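Head camera recording in home kitchens - what rules do you actually follow?

Asked by trorholm_kitchen_lead
Tags: data collection, household tasks, safety, consent

We're starting a household set in August, people wearing a head camera doing dishes, wiping, putting stuff away. Later it goes to train a two arm robot. I've been asked to write the house rules for the people recording and I've got maybe two pages to do it in. Everything I find is either for factory arms (fences, e-stops, speed limits) or it's a research paper with one line about consent.

So what do you really put in? Jewelry off or not? Stove allowed? Start and end pose? How do you handle brand names and labels in view? Our clips are short, under 3 minutes mostly. First batch is 3000 clips so I don't want to find out in the middle that we should of done it differently.

Karim Najjar
Did this for two years, last one was the Jekberg set. Quick list, typing between meetings.

Consent first. Written, from the person recording AND from whoever lives there. Say what gets kept, for how long, who can see it. Leave a way to pull out later that isn't just an email nobody reads.

No faces. Cover mirrors, shiny kettles, oven doors. Mail and pill bottles go in a drawer before you start. Kids and visitors out of the room.

Stove - gas off at the wall if the task doesn't need it. If it does need it, second person in the house, no exceptions. Dishes stay on the counter, never parked on the burner even when it's cold. People forget, and then the robot learns that the burner is a shelf.

Start pose: both hands in view, open, near the objects, not touching. Hold it for a slow count of three. Same at the end. Makes cutting the clips so much easier. Sleeves pushed back if they cover the hand, otherwise leave them alone.

Jewelry: we went back and forth. Ended up with rings with stones off, anything that dangles off, plain bands fine. Write down what's worn in the session notes.

Labels: pick one rule and stick to it. Ours was appliance brands stay, anything with a name or address goes.

Breaks every 40 minutes, camera off the head. Neck pain is real and people won't tell you.

nseir_ops
just use the Floltusar template, it has all of this. We did and it was fine

(edit: the template doesn't cover gas, you have to add that yourself. also the consent part is for adults only)

dishes_and_data
Agree with most of Karim's, but I'd be stricter on a few and looser on one.

Stricter: check the clip before the person moves on to the next task. Not at night, not next day. We lost a whole afternoon to a camera tilted too high, hands out of view on half of it. Now it's one test clip, look at it, fix the strap, then go.

Also stricter on breakables. Porcelain near the front edge of the counter is asking for it. We say one hand width back, and if something chips it's out, don't turn the chip away from the camera and carry on.

Looser: jewelry. We let people keep what they normally wear if it sits close to the wrist. Real hands have stuff on them. If every hand in your set is bare, you're training on a kitchen that doesn't exist. This person kept the red string bracelet and the two gold bangles on, sleeves stop just short of the wrists, hands open by the dishes:

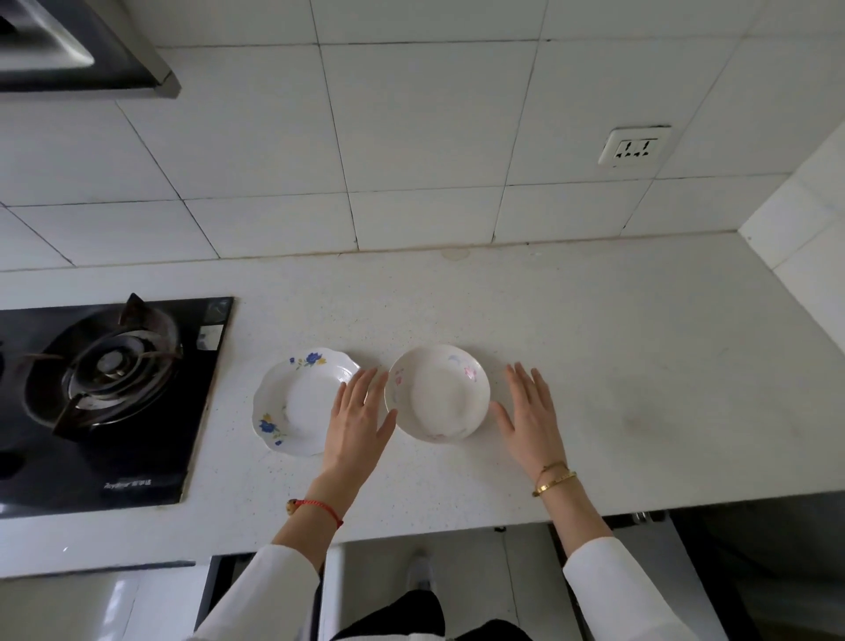

Karim Najjar replied that bangles are exactly what he'd take off, since thin ones slide down when you reach into a sink and knock on the rim of every plate, and he'd want that in the session notes at the very least.

Fair, we do write it down. For sink tasks I'd go with his version. For plates on a counter I still wouldn't bother.

One more for the original poster, number your rules and keep it to 9 or less. Ours started out longer and people stoped reading after the first page. Gas and consent go at the top. Put a date on it too so you know which version each session was recorded under.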